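Two-arm bagging cell, Urnon line. Monthly walk-through, September.
Filled in by: King-fai Sin
Copy to: day crew, evening crew, Grorport site office

Legend: **OK** = checked, fine. **FIX** = needs work, cell can run. **STOP** = cell stays off until it's done.

I've kept the comments long again because people told me they read them (thank you!). If you only want the open items, they're at the bottom.

## A. Before power on

- [x] Emergency stop on the bench side pressed, released, reset. **OK**
- [x] Emergency stop on the aisle side pressed, released, reset. **OK**
- [x] Both arms parked before anyone reached in. **OK**
- [x] Mounting plates tight on the front rail, left and right. **OK**
- [x] Frame joints checked by hand. **OK**
- [ ] Floor tape around the cell in one piece. **FIX**

Comments: The left plate was the one that worked itself a hair loose back in the spring, so I put a wrench on every bolt, and nothing moved. I'm so pleased with this. The paint marks the evening crew put across the bolt heads make it a ten-second look instead of a ten-minute job, and I'd like us to do the same on the Jekora line.

The floor tape has lifted at the corner where the carts turn. It's a trip edge now. Please don't stick it back down with packing tape, it just rolls up again by lunch.

## B. Cables and boards

- [x] Corrugated conduit on both arms: no cracks, no flat spots. **OK**
- [x] Thin cable under the right gripper clear of the work. **OK, watch**
- [x] Red wire at the charging board seated, no bare copper. **OK**
- [x] Small circuit boards by the bases lit. **OK**
- [x] Vent grate clear of dust and packing scraps. **OK**
- [ ] Lid and loose parts kept off the lower shelf. **FIX**

Comments: The thin cable gets its own line from now on. It hangs in a loop, and a bag handle is exactly the sort of thing that could hook it. Whoever loads the table, have a look at where the handles are lying before you press start. If one is under the cable, move it. You have all the time you need, the arms will wait.

The lower shelf in front of the rail is slowly turning into a place to put things down. I do it too! It's at hand height and it's right there. I've asked for a small side tray so we have somewhere better.

## C. Running checks, mixed bag orders

- [x] Left arm and right arm keep clear of each other over the table. **OK**
- [x] Right gripper releases the bag on a stop. **OK**
- [x] Slow mode holds when the gate is opened. **OK**
- [x] Bag stock is the soft kind with loop handles. **OK**
- [x] Items for the order on the table, nothing extra. **OK**
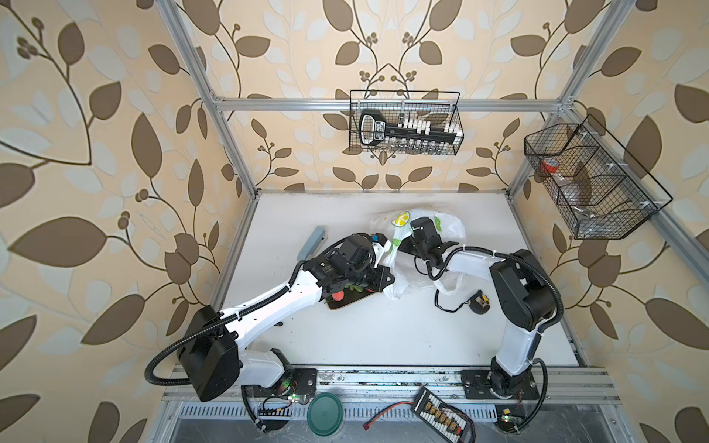
*Item C1. Both grippers at work, bag at the right-hand one.*

Comments: I ran C1 at slow speed and then at normal speed, and stood at the gate for both. If you haven't watched the arms work a soft bag up close, ask to. Bags were the thing everyone said a machine would never manage, me included, and I packed bags by hand for years. A crumpled one still gives it trouble now and then, and that's when the light goes amber and one of us steps in.

So here's what has changed for the person at the station, because the old checklist was written for a packing bench and it shows. You used to do the same reach over and over for a whole shift. Now you set out the order, watch the first pick, check what went in the bag, and clear the odd snag. The reaching is mostly gone and the looking has gone way up. That's a different kind of tired. Eyes and attention give out before shoulders do, and we need the checks to match.

For the record, the cell did 628 bags over the month on the Urnon side. The hand benches did 3893. We are still very much a hand-packing floor, and I'd like the talk in the break room to reflect that.

## D. People at the station

- [x] Trained person present at all times while the arms are live. **OK**
- [x] Swap at the station every 50 minutes. **OK on days**
- [ ] Swap at the station every 50 minutes. **FIX on evenings**
- [x] Hair tied back, lanyards off, sleeves above the wrist. **OK**
- [x] New starters shown the stop buttons before anything else. **OK**
- [ ] Stool at the right height for the shorter members of the crew. **FIX**

Comments: Evening swaps are slipping. I understand why, you're a smaller group and the cell seems to be running fine, so it feels silly to break off. Please do it anyway. I sat there for a double stretch to see what it was like, and by the end I was looking at the arms without really seeing them. I would have missed a bad pick and I'd have missed a hand too.

The stool: we've got 2 that go up high enough and both of them live on the Jekora line. I'm going to borrow one and see if anybody complains.
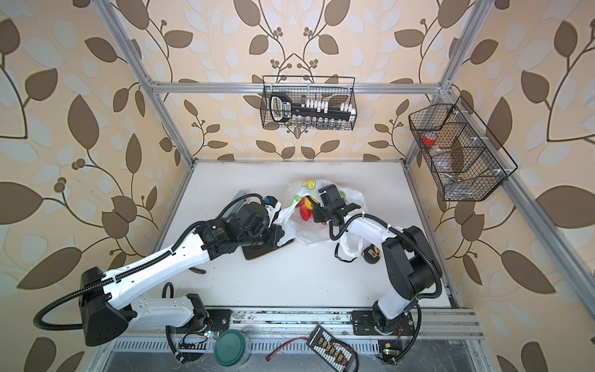

Checking what goes in the bag is now a proper job with a name on the sheet, and I think it's the best change we've made all year. Before, the same person picked, packed and checked, all in one movement, and if you grabbed the wrong thing you also checked the wrong thing and sent it off happy. With the arms doing the packing, the checker comes to it fresh. Do it with the arms stopped. Look in from the top, where the bag is open, and say the items out loud against the slip. When there's a yellow duck and something red showing, that's easy to call, but small flat things slide down the side and you may have to lift the bag to find them. Lift it with the gripper open and the arm parked. Never pull a bag out of a closed gripper, even gently, even if you're sure it's about to let go.

## E. Tools and storage at the cell

- [x] Wire baskets on the back and right side hanging firmly. **OK**
- [x] Ties on the right basket whole. **OK**
- [x] Bottles and containers in the baskets closed. **OK**
- [x] Nothing sticking out of a basket into arm reach. **OK**
- [ ] Tape measure returned to its hook after use. **FIX**

Comments: I like the baskets a lot. They keep things off the table and you can see through the mesh, so there's no digging. Just one request, and it's the same as last month: take from the baskets only when the cell is parked. The back basket means leaning over the whole table, right through the space where both arms travel. It's a quick lean and it feels like nothing. Park first.

The tape measure keeps ending up on the tabletop. The hook is there, please use the hook!

## F. Stopping, clearing and handing over

- [x] Stop from normal speed, both arms hold position. **OK**
- [x] Grippers opened from the panel before table is cleared. **OK**
- [x] Restart needs a second press from outside the gate. **OK**
- [ ] Handover note signed by both crews. **FIX**
- [x] Snag log filled in. **OK**

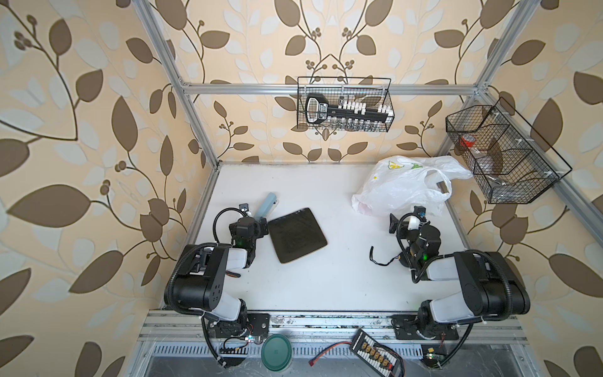 Lu asked whether the snag log could go back to being a tick box, as writing a sentence for every stop eats into the swap time and half the sentences say "bag folded over" anyway. Fair point, and I've thought about it. I'd like to keep the sentence for one more month. Those dull little notes are how we found out that most of the folding happens with bags from the bottom of the carton, where they've been squashed flat. Once we've sorted the cartons I'm happy to go to a tick box with a line for anything odd. Lu also asked that the log be kept on the outside of the gate so you can write in it without stepping over the tape. Done, it's on a clip there now.

Handover notes: days are signing, evenings are signing, but very often on different sheets. One sheet, both names. If the other crew has already left, write the time and leave a space.

One more thing under F. When the arms hold position after a stop they can look finished. They aren't parked, they're holding. Read the panel before you reach in, every time, and if the panel and your gut disagree, press the stop and come and find me. I will never be annoyed about a stop. The best stop of the month was a false alarm by someone on their second shift, and I was delighted.

## Open items

| Item | What | Who | Status |
|---|---|---|---|
| A6 | New floor tape at cart corner | Site office | Ordered |
| B6 | Side tray for the lower shelf | King-fai | Asked for |
| D3 | Evening swaps every 50 minutes | Evening crew | Recheck next month |
| D6 | Taller stool | King-fai | Borrowing from Jekora |
| E5 | Tape measure on hook | Everyone | Again |
| F4 | Single handover sheet | Both crews | New sheet on the clip |

No STOP items. Cell released for use at 2:15 in the afternoon.

Anyone who wants to walk the next one with me is welcome, whether or not you've worked the cell. The questions from people off the hand benches have been terrific, and two of the lines in section D came straight from them. Put your name on the sheet by the gate.

King-fai Sin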